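Minutes of the tool trial meeting, Monday, 14.00

Present: Tatu Minja (chair), the bench group, one guest from Tunex

1. Controllers
The Lernier controller and the Grurard controller were both used on the same arm with the rod tool. Lernier has completed 2,000 pushes and Grurard 962. The chair reminded the group that we can not compare them fairly before both reach 2,000.
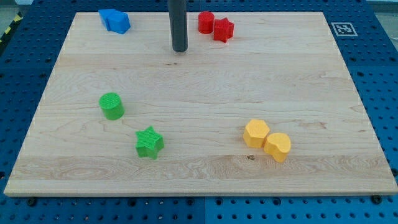

2. Pushing test
The rod stays as the tool for the next round. The Tunex guest asked if single blocks are enough as a test. Tatu Minja answered that pairs are more difficult, and gave as example the yellow hexagon with the heart against its side — a small error in the push angle can move both. It was agreed to record pairs separately in the results.

3. Camera
The Tsakiris camera was compared with our old one. Its position error is smaller near the far corners. The old camera stays mounted until the new calibration is checked.

4. Actions
Grurard runs to continue until 2,000 (bench group).
Price for 4 spare rods to be asked from Tunex (T. Minja).

Meeting closed at 14.50.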